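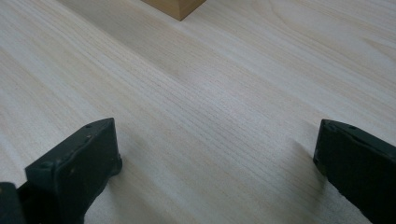
*Gripper fingers open wide over the tabletop, with a small wooden block beyond them.*

Sep 16, 2019 – Good news for anyone who has ever puzzled over a colleague's session notes! Korletey has put out its handling guide for hand-held grippers, all 4 pages of it, and Silvana Teixeira says she's delighted with how friendly it reads.

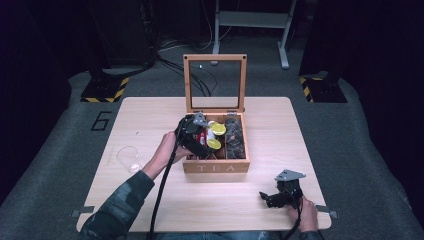
Operators are asked to check both fingers before each session, keep cables clear of their feet and stop after 100 grasps for a proper rest. Comments are welcome through the end of September – Obed Nartey promises to read every one.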